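Workshop Tips: Teaching a Gripper to Put Small Stuff Away

Hi again, and welcome back to the bench page! A few of you wrote in after the last one asking how the tidying experiment is going, and whether any of it is useful if you don't happen to be training a robot in your spare room. Short answer: yes, some of it. I've learned more about keeping a work surface clean from this project than I did in years of losing tiny parts.

Quick recap for new readers. I use a hand-held gripper with a camera on it, I pick things up and put them away with it over and over, and the recordings go into a program that learns the motions. My friend Evander Swanson wrote the training side (he calls the whole setup Preltulitz, don't ask me how to say it) and I do the hands-on part.

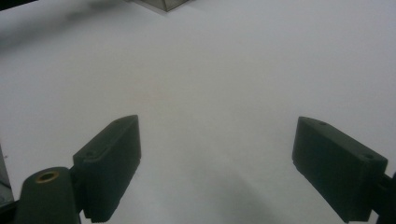

Fingers apart, then fingers together with a bit of red wire at the top.

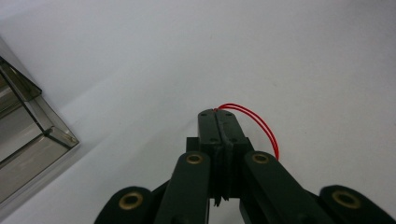

So, tips! Start with your work surface. We did our first batch of recordings on my old bench, the one I inherited with a pencil date of 1977 underneath, and it's a lovely thing but it's all scars and glue drips. The program kept reaching for the glue drips. Evander ran the same task on a plain pale surface and it settled down right away — fewer false grabs, much less dithering. I now do all my small-parts work on a plain light surface too, robot or no robot, and I can't believe how long I put up with hunting for a black screw on a dark bench. Wipe it down before you start, and get the corners.

Next, slow down at the ends. When we looked at which recordings helped most, they were the ones where I closed the fingers gently, waited a beat, and then lifted. My fast ones looked very impressive and taught it nothing good. Same goes for tweezers, by the way. If you're always pinging little springs across the room, try closing, pausing, and lifting, and see if that doesn't cure most of it.

Thin wire is its own headache. It bends, it rolls, it hides in its own shadow. Pick bright insulation if you have any choice in the matter, and grab it somewhere it can't swing around on you. I tried grabbing right at the end for a while and it was hopeless. Moving in a little from the end made a difference I could feel in my hand, and the success rate agreed with me. I keep my short pieces sorted by color now in shallow trays (mine are Haldane, bought secondhand, nothing fancy) and the long ones get coiled.

Check your grip pads! We had a stretch in February when the results went downhill and I was sure I'd broken something in the software. I hadn't touched the software. A pad had started to come away from its finger, and every recording I made after that had a tiny slip in it. Any padded clamp or pair of soft-jaw pliers you own will do the same thing to you eventually. Press the pad with your thumb, look along the edge, and if it lifts, peel it off and redo it. Clean off the old adhesive first, all of it, or you'll be back there next week.

Now the one I argued with Evander over. I wanted to lay everything out neatly before each try, same spot, same angle. He wanted me to drop things wherever. We made 2 sets of recordings, one each way, and tested them on a messy layout neither had seen. His set won easily. Out of 6 tries mine managed 2 and his managed 4, and yes, I know that's a tiny test, we're doing a bigger one. But it did change how I teach my nephew to solder, so there you go. I let him practice with the board at odd angles now and he's getting good at it.

Oh, and light. Put your lamp where your hand doesn't shade the thing you're reaching for. I moved mine twice in one afternoon and then had to throw out that afternoon's recordings, which hurt! Pick a spot, put a bit of tape on the bench where the base goes, and leave it alone until you've finished the job.

Next time I'll be trying flat washers, which are miserable to pick up with anything. If you've got a trick for them, send it in and I'll test it with the gripper and by hand, and post both results.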